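2 min read

Cleaning cloths always smell, where do I dry them?

Gergely Vörös
Small kitchen in Brirkville, grey speckled counter, no window over the sink. I go through microfibre cloths like mad and they get that sour smell after a day or two draped over the tap. Bought a little white rack with two wooden dowels, sits on a tray. Looks nice but does it do anything? Don't want to drill into the wall, I'm renting. Would like it sorted by Saturday, inlaws coming.

Lindsay Ashby
Had the same rack or near enough. It works but you have to use it right.

Wring the cloth hard first. Then one layer over a dowel, not bunched, not folded in four. A thick fold stays damp in the middle and thats where the smell starts. One cloth per dowel, keep it off the tray. Tip the tray out every night — water sits in there and goes slimy.

Put it near the open side of the counter, away from the kettle. Mine was jammed in a corner for months and did nothing.

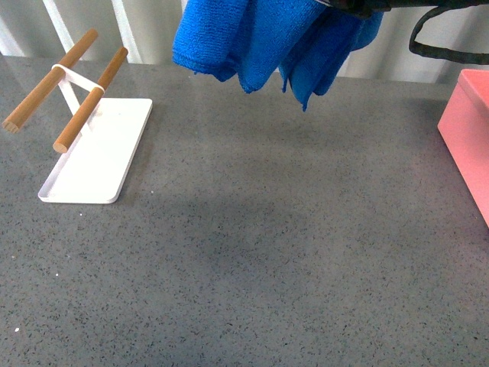 Other things that helped:

- Hot wash, no fabric softener. Softener wrecks microfibre, it stops soaking things up.
- Colour for each job. Blue for counters, something else for the floor so they dont get mixed up.
- Rotate. I keep 5 going and bin them when they go stiff.
- Wipe the dowels dry now and then, bare wood can go black at the ends. Bit of sandpaper fixes it.

If they already stink, soak in 50/50 white vinegar and water for half an hour, rinse, then wash. Never mix vinegar with bleach!!

Dunarero412
just use paper towel

Bíró
Disagree with above, costs a fortune. I dry mine on the balcony rail with a peg, takes an hour in summer. Winter is another story, I end up chucking them over the oven door handle. Agree about the softener, ruined a whole pack that way.

Gergely Vörös
Thanks Lindsay, been folding them in four the whole time. Will do the vinegar soak tonite and move the rack along a bit.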